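What a currency conversion fee costs a small investor over a year

A fee-only adviser on reading the fine print before buying foreign shares

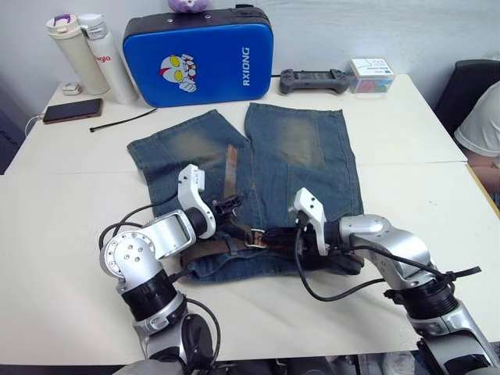

Most people who open a self-directed account look at the trading commission first. The adviser we spoke to for this piece thinks it's the wrong number to start with, at least for Canadians who buy U.S. shares.

She has worked in retail investing for 17 years, first on a brokerage phone desk and now as a fee-only planner in a small office in Plarneck. She asked that we leave her name out because some of her clients hold accounts at the firms she talks about. We met at her office in August.

"The commission is printed in big type, so people compare it," she said. "The exchange fee is usually a percentage folded into the rate you get. You never see a line that says we took this much from you."

She gave the case of a client who came to her last winter with an account at Rokance, an online broker that charges nothing per trade. The client had made 34 purchases of U.S. shares in a year, always from a Canadian-dollar balance, and had sold about half of them again. Each purchase was converted on the way in. Each sale was converted on the way back, even when the client planned to buy something else in U.S. dollars the next morning.

"We sat down with the statements and worked out the difference between the rate she got and the market rate that day," the adviser said. "It came to $1,102. She thought she'd been trading for free."

The client's account was worth a little under $60,000, so the fee had eaten up a fair part of the year's gain. The broker had disclosed its conversion charge in the account agreement, and the adviser doesn't claim it did anything wrong.

"It was in there. It was in the fee schedule, in a table near the back. I've read a lot of those and I still had to look twice."

I asked what the client could have done. The simplest answer was to hold a U.S.-dollar account alongside the Canadian one, so that money from a sale stays in U.S. dollars until it's needed. Rokance offers this, but only on its paid plan. Another broker, Berchtold, includes it for everyone and charges a commission on each trade instead. For someone who buys and sells often in U.S. dollars, she said, the commission can easily work out cheaper. For someone who buys one fund twice a year and leaves it alone, it may make no difference worth the paperwork.

She also mentioned dividends. When a U.S. company pays a dividend into a Canadian-dollar account, that gets converted too, at the same marked-up rate. The amounts are small, a few dollars each quarter, and they don't show up as a charge anywhere on the statement.

"People will drive across town to save on gas," she said. "I don't blame them. They can see the price on the sign."

Her own habit is to ask new clients for a full year of statements before she says anything about what they own. Some find that odd, as they've come in wanting to talk about stocks. She charges $225 for the first review, and tells people with small, simple accounts that they can probably do it themselves in an evening. The method is to pick three or four trades, note the exchange rate on the confirmation slip, look up the published rate for the same day and work out the gap. The published daily rate won't match the moment of the trade, so she treats the result as an estimate.

There's software that does some of this. She has tried a portfolio tracker called Mivesix, which imports trade confirmations and flags the spread on each conversion. She found it useful for long histories but said it had trouble with transfers between brokers, and she still checks a few lines by hand.

On whether regulators should force brokers to show the cost in dollars on every confirmation, she was in favour, though she doesn't expect it soon. A total on the annual fee report would already help, in her view. That report arrives in the new year and she suspects many clients file it unopened.

The client with the 34 trades has since moved to an account with a U.S.-dollar side. She still buys the same sort of shares, the adviser said, but a bit less often.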